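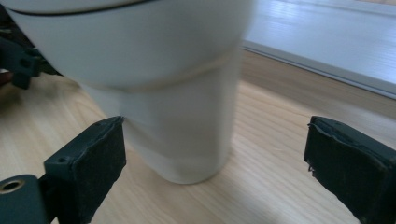

White cup on a light wooden tabletop

Unit 4 Notes: Participative and Laissez-Faire Leadership

Last time we spent the whole hour on leaders who keep every decision for themselves, so now let's go to the other end of the room and look at leaders who share decisions, or hand them over altogether. Please have your reading packet open to the Zodthorpe case, because we'll keep coming back to it!

A participative leader asks for ideas before deciding, and usually explains the decision afterward. The leader still owns the result. Ex: the plant manager at Zodthorpe had 192 people on the floor and let each shift propose its own break schedule - then she picked one and posted it in July.

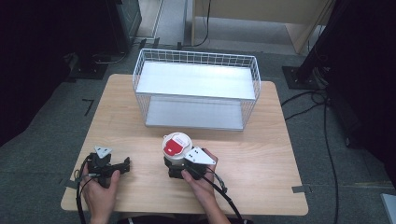 Teo asked whether it still counts as participative if the manager had already made up her mind before anyone spoke. Good question, and most writers would say no. It's usually called consultation in name only, and workers tend to spot it fast (think of any survey you filled out and never heard about again).

Laissez-faire means the leader steps back and lets the group decide. It can go very well with skilled people who know their work, and rather badly with a new team. Flernow, the second case, gave a team of about 100 no deadlines at all for its Lemma project, and two departments ended up doing the same job. 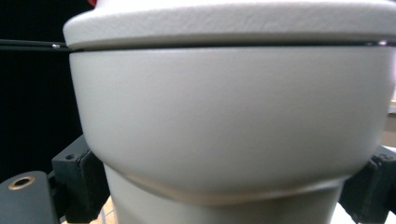
Compare that with Vurlow, where the teams were just as free but met each morning at 9:15 to say what they were working on. Write a paragraph on which firm you'd call laissez-faire and bring it to section.

Related handouts
Unit 3: Autocratic Leadership
Unit 5: Transactional Leaders
Reading Packet: Zodthorpe, Flernow, Vurlow
Key Terms Review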